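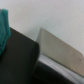
No. 44, page 9

# About Skillham

Skillham is a training school for people who set up, run and repair robot arms. Montri Boonchu started it in a rented unit with one bench and a single course on wiring. The courses now cover grasping, sensing, cell layout and fault finding. Last year 364 students finished at least one of them.

Teaching is done at the bench. A course opens with a short talk on safe working distance, and students then write and run their own motions. Written work is limited to a log, which the instructor reads and signs.

## The May open day

Visitors are let into the teaching rooms once a year, in May. The main demonstration this year was Numis, our course on grasping by touch, presented by Svitlana Kushnir. She ran slow approach and close motions, stopped after each one, and took questions on force limits, finger wear and cable routing. The last of these took up most of the session – it usually does.

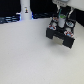
Touch sensing is taught before vision at Skillham. Students learn to read contact first, and only later work from a camera feed. The gripper used in the demonstration has two black fingers and four round pads marked in red and blue, set around a white central cylinder with a green band at the top. Students draw this layout in their logs during the first session and number the pads themselves, so that later readings can be traced to a position.

## Rooms and partners

The school occupies 1270 square meters on the Lotudness site. Rey supplies spare parts and lends us a technician during repair courses. Groups wishing to visit outside the open day should write to the office and state which course they want to see.

Page revised 2025-08-14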